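Signed programmes – worth displaying or best left in a drawer?
Last updated: February
Print this page | E-mail this page

marrowfield: Hello all, I've inherited a box of signed football programmes from my late aunt, mostly Eramton home matches with a few from Sturomden.

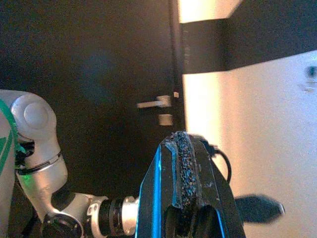 She collected over 1000 programmes in her time, bless her, but only 17 are signed, and those are the ones I'd dearly love to have up on the wall where people can enjoy them. My worry is fading. Seven of them are in blue biro and already look a bit tired.

tin_whistle: What a lovely thing to be left! Please don't hang the biro ones though. I had 2 framed in the hall for years and the ink went so pale you'd hardly know anybody had signed them. Get good copies made, frame those, and keep the real ones flat in the dark.

oldterracer: Have to disagree, I'm afraid. A copy on the wall is a poster. Mine are behind UV glass from Tijani Framing, well away from the window, and I can still read every name from my chair – that gives me more pleasure than a drawer ever would.

tin_whistle: Fair enough, but UV glass only slows it down, and yours are in felt pen if I remember rightly?

oldterracer: Some are, yes. I'll give you that.

marrowfield: Thank you both, this is ever so helpful. Could I swap them round, do you think, a couple at a time?

pennybun: That's how we do it at the Gonden collectors' club – a few months up and then a long rest. Do use acid-free sleeves, and write nothing on the backs, even in pencil. Which seasons are the Sturomden ones? I'm short of an away cup tie.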